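Home News What's On Sport Your Town Contact

Wandbridge fruit swap comes back bigger, and there is room for your plums

If you have a tree in your yard that drops more fruit than your family can possibly eat, Wandbridge would love to hear from you! The town's fruit swap is back at the old Dhillon seed store on Bistgate, and the second season has opened with more growers, more kinds of fruit and a line out the door before the first bag was even unpacked.

The idea could hardly be simpler. You bring what you have too much of, put it on a shelf and take home something you don't grow yourself. No money changes hands. A bag of early apples might go home as a couple of pounds of plums and a handful of figs, and if you turn up with nothing at all you are still welcome to fill a small bag (the swap runs on surplus, and there is plenty of it in August).

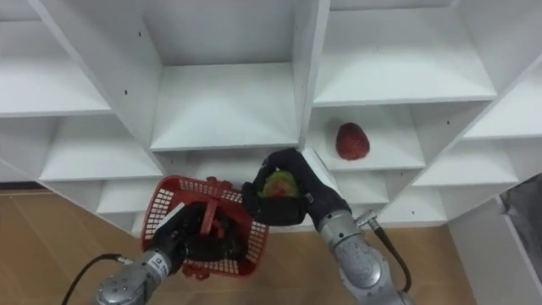
By the Wandbridge news desk | 18 Aug 2022

Last year the swap signed up 80 households between May and the end of the season, and that felt like a lot. This year the list already stands at 421, with names from every part of town and a good number from the farms out past Ditetti. Organizers weigh everything that comes in, and the total so far is 1249 pounds of fruit - most of it grown within a short walk of the store.

The summer has helped. A mild spring meant the blossom stayed on the trees, and the rain in early July came at just the right time for the plums, which are sweet and heavy and splitting on the branch if you leave them a day too long. Pears are still hard but coming along. Blackberries are everywhere, and anyone who has walked the river path lately will have the purple fingers to prove it.

Some of the best finds are the odd ones. Bistgate has a row of very old back gardens, and several of the trees there are varieties that even longtime growers have had trouble putting a name to. One small yellow apple, sharp enough to make your eyes water when raw, bakes into the fluffiest applesauce you could ask for. Two families have asked for cuttings already, and a grafting morning is being planned for late winter so that more of the old trees can be passed along. If you think you have one of these in your own yard, bring three or four fruits with a leaf or two attached and there will be people on hand who are only too happy to argue over it.

Fruit that nobody takes home goes to the kitchen at the Ditetti community hall, where it is turned into jam, chutney and crumble for the weekly lunch. The kitchen is short of jars at the moment. Clean ones with lids that fit are wanted, any size, and can be left in the crate inside the hall's side entrance.

A few things to know if you are coming for the first time. Pick on the morning of the swap if you can, and leave stalks on apples and pears. Windfalls are fine but please keep them in a separate bag, with the bruised ones on top where people can see them. Soft berries travel best in something shallow. Vegetables have their own swap in the fall, so hang on to the zucchini for now - yes, even the giant ones.

Growers who can't get their fruit down from the tree can also ask for a picking party. Two have been held this month, both on the hill above Bistgate, and both ended with ladders stacked on the lawn, full boxes on the porch and everyone eating pie. Pickers of any age can join in, and there are spare gloves.

The swap is open from 10 a.m. to noon every week until the end of October. Sign-up sheets for growers and pickers are on the counter at the store.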